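Hello again, and happy soggy January! I've given up on the garden and gone back to my sourdough, which I'd shamefully neglected since August. The kitchen table is clear but for a black wire basket and I'm raring to go.

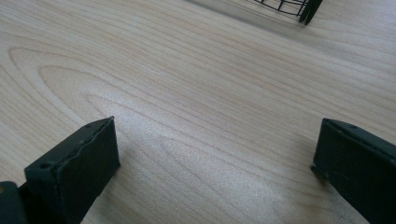
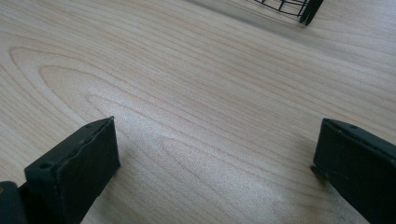 My starter (the one I got from Oğuzhan Erdem at the Winden bake sale) needed 3 days of feeding before it would so much as bubble. Then it went bonkers! I'm using half rye now and leaving the dough overnight, up to 12 hours if the house is chilly. Do write in with your own tips, I read every one, and I'll share my seeded loaf next time.

61 shares
3 comments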